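Pace Linen Counter: folding, packing and the December rush

Dec 22, 2017

The shop sells tablecloths, napkins and printed gift paper from a narrow room behind the Imau bakery. The owner has run it for 6 years and asked that her name be left out, as she has two other jobs in town and prefers to keep them apart. We talked at her packing table in December while she worked through the day's orders.

She started with linen only. The gift paper came later, when a customer wanted a tablecloth wrapped and the only thing in the shop was brown kraft off a roll. "It looked like I was mailing a fish," she said. She ordered a batch of 300 sheets from a small printer called Unditz and sold out before New Year. Now paper is close to half of what leaves the room.

Most of the work is folding. A tablecloth is folded in half lengthwise, then in half again, and then brought in from both ends so the hem sits on the inside. She does it standing up, against the table edge, and presses each fold with the side of her hand. She used to iron every piece after folding and gave that up after the second winter. The creases came out too sharp and people wrote to ask how to get rid of them.

"A fold should drop out when you shake the thing open," she said. "If you have to steam it, I pressed too hard."

Paper is different. It remembers everything. She folds a sheet once, where she means to, and if the line lands in the wrong place the sheet goes in a bin for lining drawers. Fabric she will redo as often as needed. She checks both kinds of work by tilting the piece toward the light.

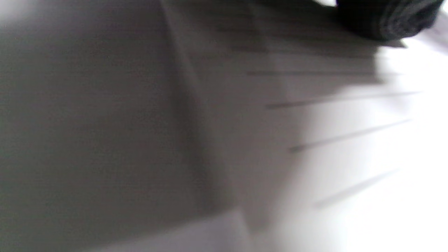
One regular customer disagrees about the drawer bin and has told her so by email more than once, saying a sheet with a bad crease still wraps a small box perfectly well if you turn it the right way, and that she would gladly pay half price for a stack of them. The owner has thought about it. So far she has said no, mainly to avoid keeping a second set of prices, but she did put a few in the customer's last parcel.

The packing itself follows an order she doesn't change. Tissue goes down first, then the linen with the folded edge facing the person who will open it, then the card. Paper sheets travel flat between two boards if the order is large enough, and rolled in a tube if it isn't. She dislikes the tubes. Sheets come out of them wanting to curl for days, and she includes a note telling people to leave them under a heavy book overnight.

I asked what goes wrong most often. She said corners. A corner of a cloth slips out of the stack while the box is being closed, and it arrives with a hard bend that takes washing to remove. She now tucks the corners under before the tissue is closed over the top. She also stopped using one brand of tape, Uso, which held well enough but pulled the print off the paper whenever it touched it.

The table is the one thing she would not replace. It came with the room and is a little too high for her, so she stands on a folded mat. She wipes it down with a barely damp cloth at the start of the day and waits for it to dry before any paper comes out. Coffee stays on the windowsill. "I lost 3 sheets to a cup once," she said. "Good ones, with the blue border."

Orders close for the holiday tonight. She plans to spend the first days off sorting the shelf of remnants, which she has been putting off since summer, and then to cut napkins from whatever is wide enough. The rest will go to a quilting group that comes by for scraps. New paper from Unditz is due after the break, in a heavier weight than before, and she isn't sure yet how it will fold.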